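Workshop notebook, bench 2, Flenen
Saturday, July 15, 2023

Question for the month is still the one Stuvow asked us in February: can a two-arm machine put away the shopping in a normal kitchen, yes or no. My own answer today is "some of it". I write down the details while I remember them.

The bench is set as in the plan. Grey mat, desk lamp at the left end, insulated shopping bag at the right. The food is real food. I insisted on this, because the plastic fruit we used before was too kind to us. It has the right shape, but it has no wrapping, and the wrapping is where our troubles are. 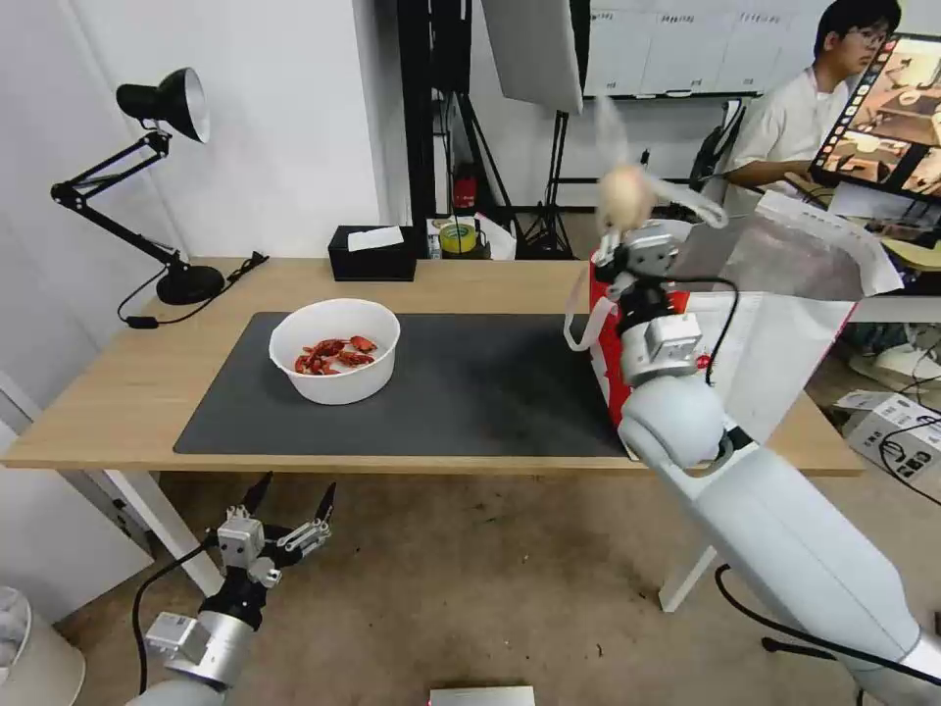
Right arm up with the bagged item, left gripper open, bowl of crayfish on the mat.

Thin plastic bags remain my biggest worry. When a person takes an onion in a bag, the fingers feel the onion through the film and they ignore the loose part. Our planner has no such feeling. It sees a shape which changes every time the air moves, and it must decide which part is the thing and which part is only bag. For the moment I let it aim at the middle of the round part and never at the twisted ends. The Vurnetti software offers a "soft object" setting, but I don't trust it yet. It closes very slowly and I would like to read the manual once more before I blame it.

Also for the placing: the knot end should not lie under the item. If it does, the onion rolls. I put this in the checklist as a separate line.
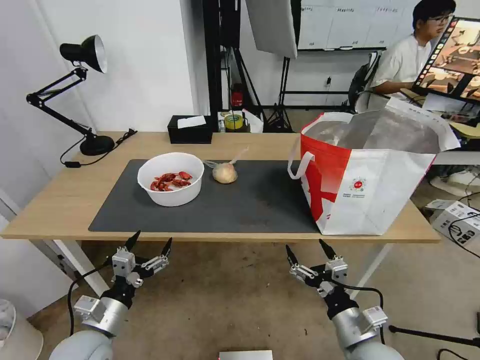

Bread

Bread is a different problem. It's light, so the weight tells us nothing, and it is easily crushed. With the old force value the fingers would leave two deep marks, and I think no customer wants to pay for a helper which squeezes his breakfast. I changed the closing force to 50 in the config file (it was higher, see the page with the pads) and I set the lift height so that the bag of bread goes well over the rim of the shopping bag.
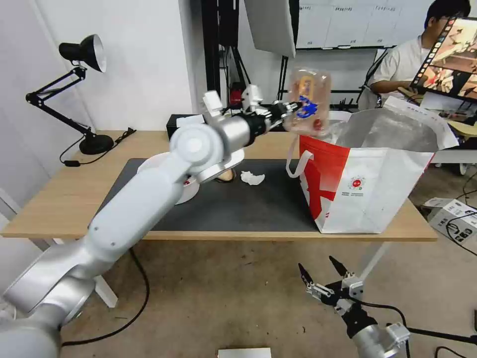
The rim itself deserves attention. A soft bag doesn't stand the same way two times. The side leans, the handle falls to the left or inside, and the foil lining shines and confuses the depth reading. I would prefer that the software looks at the opening again just before each move, even if this costs time. A colleague says it is too slow. Maybe, but a slow machine in the kitchen is still better than one which pulls the whole bag to the floor.

Bowl

For the bowl I wrote the task in the simplest words: go to the rim, hold the rim, move the bowl, do not touch the food. The approach comes from the side. From the top is easier for the camera but the fingers then come too close to the crayfish, and to clean shell pieces out of the joints is not a work I wish for anybody.

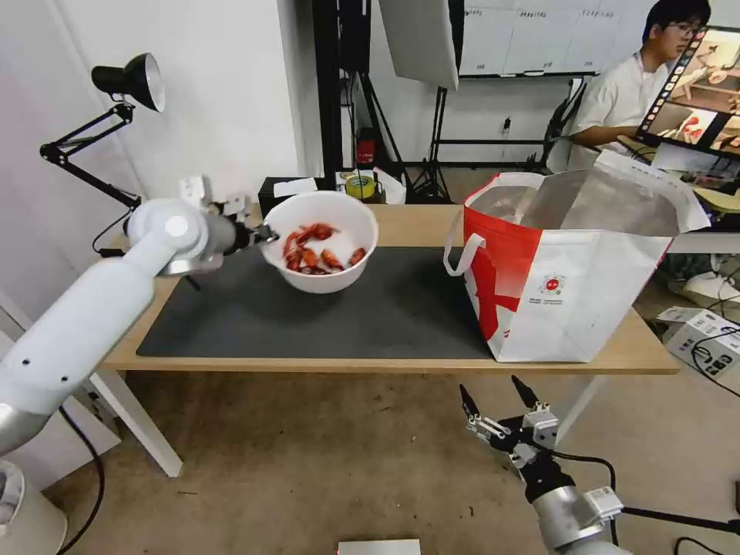 The gripper beside the rim is dark and the pads are tips of the old type. I have asked Strömberg for the softer ones, order line 1617, still no answer. Please don't order them a second time, I will write again on my side.

Comparison with a person, because this is what Stuvow will want to read. A person does this chore while talking on the telephone. Our machine needs a tidy bench, good light and somebody near the computer. So for the home I would say not yet. For a packing counter in a shop, where the bags are always of the same kind and the light doesn't change, I am more hopeful.

To do:
- pad type into the config header, so we stop guessing
- new lining test with a matt cloth inside the bag
- try the rim hold with the bowl empty, then with food
- rename log 799, the title says "fruit" and this is wrong
- ask Vurnetti what "soft object" really limits, the speed or the force

Three things I would not promise to Stuvow at this moment: eggs, glass, and anything in a wet bag.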